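Notebook / Motion planning / Vial handling

July 24, 2024 — sim bench, rack-to-rack task. PL, with Agustina on the planner side.

Picking up the list from Monday. Scene file is the Pivenham layout: blue source rack at the back, the segmented rack on its tray running across the mat, BLANKS rack near the front. Nothing in the layout has been moved relative to the last export. The only changes are in the planner config and the grasp sampler.

1. Grasp approach on the source rack

The sampler was still proposing tilted approaches on vials that have neighbours. Most of these were rejected later by the collision check, so no harm to the result, but it was eating the planning budget. I restricted the approach axis to vertical with a tolerance of 5 degrees and set the pre-grasp standoff from the cap, where it used to be set from the rack frame. Median planning time for the approach segment is now 380 ms. I did not record the old figure properly, so no comparison here. Agustina may have it in her March logs.

Finger collision geometry is still the convex hull. With the fingers down around the caps the hull overlaps the neighbouring vials when the real mesh does not. For now the neighbours are on the allowed-contact list during the last part of the descent, and I don't like it.
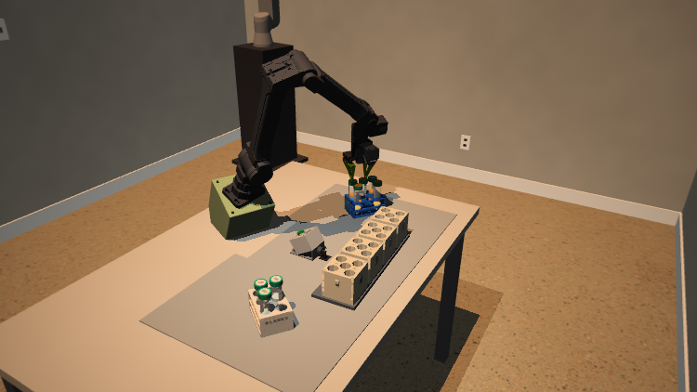
2. Lift and transfer

The attach step is the part that went wrong last week. The vial was being attached to the wrist frame before the finger joints had settled, which left a small offset that was then carried through the whole transfer. Attach now waits for joint velocity below threshold on two consecutive ticks. Velimir suggested waiting on the contact sensor as well. Tried it, and it chatters. Left out.

Lift is a straight Cartesian segment until the bottom of the vial clears the rack, then hand over to the sampling planner. The handover point is computed from vial length plus margin. Margin is 7 mm, set by hand. 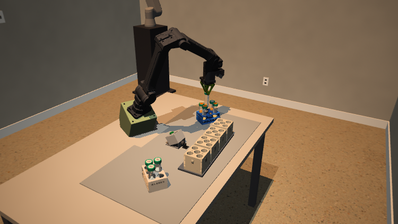
The joint-space planner likes to take the elbow over the top when the goal is in the nearest block of the long rack. It is valid but slow, and the wrist finishes close to its limit. Added a cost term on wrist travel with weight 2. Better on the seeds I tried, though one still went the long way round. Seed saved in the run folder as wrist_long.

Open:

— replace the hull with a decomposed finger mesh, then remove the allowed-contact exception (me)
— check whether the Widmer exporter writes the well centres in the tray frame or the block frame. Marlene thinks tray. The code assumes block.
— rerun with object poses from the perception node in place of ground truth. Hermine wants pose noise added first.

Config is on the branch vertical-approach, not merged.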